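Pradia Test Kitchen, Lentil and Dry Pulse Line
Pre-Cook Safety Checklist with Comments
Date: Thu 2 May
Area: dry store, soak room, kettle room, cold room
Result: passed with corrections

Dry store

1. Sacks off the floor and clear of the wall. OK.

2. Lot labels legible on open bins. CORRECTED
Comment: Black lentil bin carried two labels, one from the previous lot. Old label removed. Bins are to be emptied and wiped before refilling. Do not top up.

3. Signs of insects or rodents. OK.
Comment: No webbing in the split pulses. Trap by the rear door replaced, bait date entered on the card.

4. Kidney beans stored apart from lentils. OK.
Comment: Separate shelf, red scoop. The red scoop does not go in any other bin.

Sorting and soaking

5. Stones and grit picked out before washing. OK.
Comment: Tray from the Kedard lot held more grit than usual. Retain the sample bag until the supplier replies.

6. Soak containers clean, lidded and marked with start time. CORRECTED
Comment: Two lids cracked at the rim and discarded. One container had a date and no time. If the start time is unknown, the batch is thrown out.

7. Overnight soaks held in the cold room. OK.

8. Soak water drained and not reused for cooking. OK.
Comment: Applies to all beans and to mixed dals containing kidney beans.

Kettles and pressure cookers

9. Gaskets flexible, with no splits. CORRECTED
Comment: Liem cooker, small size: gasket stiff on one side. Replaced from stock. Reorder before November, when the large batches start.

10. Vent pipe clear and weight moving freely. OK.
Comment: Check by holding the lid up to the light. Foam from whole lentils dries in the pipe and is easy to miss.

11. Fill level no higher than half for pulses. OK.
Comment: The line stamped inside the Stirnon kettle is the maximum for soups. Use the painted half mark.

12. Kidney beans brought to a full boil before simmering. OK.
Comment: Slow cookers are not approved for raw kidney beans at any setting. Boiling time is entered on the batch sheet by the person at the kettle.

13. Lids opened only after pressure has dropped. OK.

Tempering station

14. Ghee and oil pans dry before heating. OK.

15. Fire blanket within reach, extinguisher in date. OK.
Comment: Blanket pouch had been moved behind the spice rack. Returned to its hook.

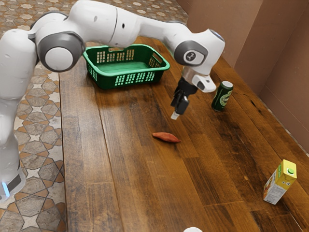
Cooling and holding

16. Cooked dal moved to shallow pans. CORRECTED
Comment: One deep pot found in the cold room with the lid on. Contents discarded. Thick dals cool slowly at the center and must be divided.

17. Probe thermometer checked in ice water. OK.

18. Reheated portions brought to a boil and stirred through. OK.
Comment: Thin with hot water if the dal has set. Reheat once only.

Open items

Supplier reply on grit, Kedard lot.
Spare gaskets for the Liem cooker, two sizes.
Repaint the half mark on the Stirnon kettle.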